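Careers > Open positions > Product testing

Seating Test Technician, Commercial Furniture

Posted 19 Jan 2026 by the Ikoddale hiring desk

Ikoddale supplies chairs, bar stools and table bases to restaurants, cafeterias and hotel bars. We are hiring one full-time technician for the product test room in Stevmont. The position reports to the test room supervisor and is on site.

The technician runs strength, stability and wear tests on pre-production samples and on units pulled from finished stock. Most of the work concerns stacking chairs and bar-height stools with wood, vinyl or molded seats. Tabletops and bases make up the remainder.

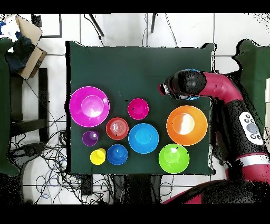 Duties

- Set up and run static load tests on seats, backs and footrests. The standard seat load for the contract range is 300 pounds.
- Run cyclic tests on swivel plates and stool footrings, and log any loosening at the fasteners.
- Check finishes for resistance to hot liquids, cleaning agents and abrasion.
- Measure seat height, rake and leg level before and after each test.
- Write a test report for each sample. Reports use the standard form and are filed by sample number.
- Keep load cells and gauges within their calibration dates.

The current priority is the Latamska stool line, which goes to dealers in August. Frame samples arrive in batches of 12, and each batch has to be cleared before the next finish is approved. The Kao side chair will follow on the same fixtures with a different back clamp.

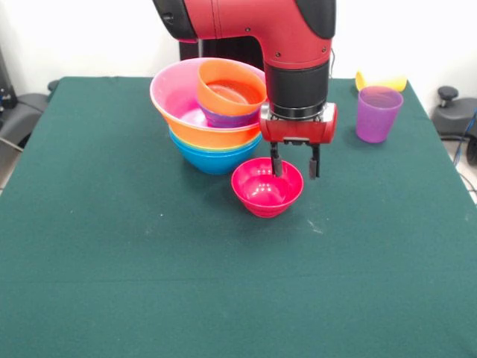
Requirements

- At least 2 years of work in a test lab, furniture shop or similar setting.
- Able to read assembly drawings and use calipers, torque wrenches and a height gauge.
- Comfortable with spreadsheets. Scripting is useful but not required.
- Able to lift 50 pounds and stand for most of a shift.
- Clear written English — reports go to dealers without further editing.

Experience with upholstery, powder coating or wood finishing is an advantage. Training on our fixtures is given during the first month.

Terms

Day shift, hourly pay, overtime by agreement. Health cover starts after the first full month. Safety shoes and hearing protection are supplied. Travel is rare and limited to supplier visits.

How to apply

Send a resume and one sample of technical writing through the application form, quoting reference 418. Remove customer names from the writing sample. Applicants selected for interview will be asked to complete a short measuring exercise on a chair frame. The position stays open until filled.

Related openings

Upholstery Cutter, Stevmont
Dealer Support Associate, Contract Seating
Warehouse Lead, Table Bases
Finish Line Operator, Evening Shift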